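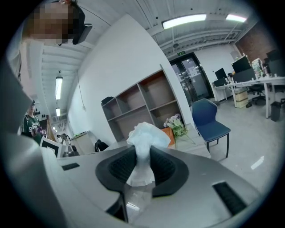
Kirsty Whiteley wonders whether the club has tried simply recording fewer demos and throwing out the bad ones, which is what hers ended up doing after a long, loud meeting.

The post she is replying to:

Hand-held gripper demos, how many before the policy stops embarrassing us?
Posted by Rasmus Bite, January 2025

Our student club is entering the Kilard pick-and-place contest. We collect demos with a hand-held gripper, train overnight, and then watch the arm approach a clear plastic bottle with great confidence and close on the air beside it. We have 1,621 demos from four people with four different ideas of what "slowly" means. The rules allow up to 4,000. Do we keep going, or is something else wrong? Opaque stuff works fine, by the way. It's only the clear bottles.

Fongchan Thongsuk
More demos. We did 4,000 and it worked. Get snacks.

Hervé Tessier
Please don't record another 2,379 of the same thing on Fongchan's say-so. If opaque objects work, your pipeline is probably OK and your clear-bottle data is thin or sloppy. Pull out just the bottle demos and watch them at double speed. I'd bet a third of them have somebody hovering, changing their mind and coming in again from the other side. The policy learns the hovering beautifully.

Then pick one approach direction, write it on the whiteboard, and have everyone stick to it. Record around 1,000 new ones that way, moving the bottle each time and changing the lighting now and then. Hold back a few positions for testing. Also check your timestamps. Ours were off by 3 frames for most of a semester and we blamed Mervyn's wrists.

Rasmus Bite
Checked the timestamps. I owe several people's wrists an apology. Still going to redo the bottles.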